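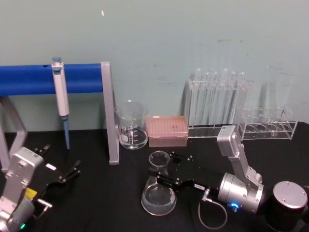 So I finally did it. Thursday, December 27, 2018, the slowest day of the whole year, and I sat down at the kitchen table with a sourdough starter, a notebook and zero plans. My starter is named Jenkins. He came from my friend Idun Moen in a jam jar back in June, and he has been living in my fridge ever since, mostly ignored (sorry, Jenkins).

If you've read this blog for a while you know my bread history is not great. There was the flat one. There was the one we used as a doorstop until the dog got it. I kept switching recipes every weekend, which meant I never learned a thing from any of them. This winter I'm sticking to one loaf and writing everything down, even the boring stuff like which shelf the bowl sat on.

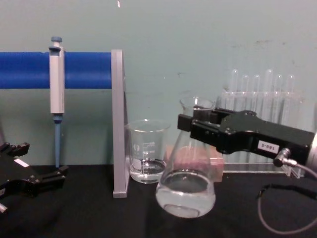 Photo: Jelle Van Rooij

Writing it down has helped more than any new gadget. My kitchen is freezing in the morning, so the dough that took four hours in summer now takes closer to nine. I used to panic at hour five and bake it anyway! Now I go fold laundry, or walk down to Preso for a coffee, and when I get back it has usually puffed up a bit and looks a lot less sad.

I'm also feeding Jenkins twice the day before I bake, once after breakfast and once before bed. Equal weights of flour and water, with a spoonful of rye when I have it. He smells like yogurt when he's happy and like nail polish remover when he's not, and I've learned to wait for yogurt.

The other change is salt. I was tossing it in by hand and guessing, and I'm pretty sure that explains the doorstop. I bought a cheap little scale and it turns out my "pinch" was nearly double what the recipe wanted. Oops.

Yesterday's loaf had a real crust on it, the kind that crackles when you take it out of the oven. The middle was still a little gummy near the bottom - I cut it too soon, I always do - but we ate the whole thing with butter and leftover soup and my sister asked for the heel, which she has never done before.

Next weekend I want to try it with walnuts. If you've got a walnut loaf you love, leave it in the comments, and please tell me whether you toast them first.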